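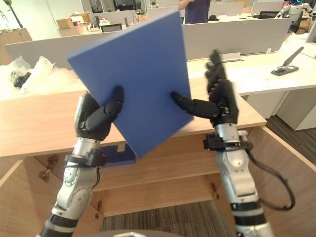 Desk 3, Skendbridge study room – blue board held up over the desk.

Desk and storage check, 21/02/2019
Checked by: Amirul Chong

Desktop – OK. I ran my palm along the front edge expecting splinters and didn't find any. Lovely pale wood, shame about my tea ring (wiped off, sorry!).

Hinges – OK for now. One on the left was a bit stiff, so I gave it a drop of oil and swung it a few times. Much happier.

Shelf – OK. Level, no sag, screws all tight.

Blue boards – needs doing. I went over the corners with my thumb and they're smooth enough, but please store these flat on the shelf and not leaning, they slide like mad.

Wobble test – FAIL, just. Back leg rocks if you lean on it – I've folded some card under there and put in a request for 2 new feet, job 1287.

Asset sticker – missing. I'll print another when the labels turn up.

Next look: end of February, once the feet are on.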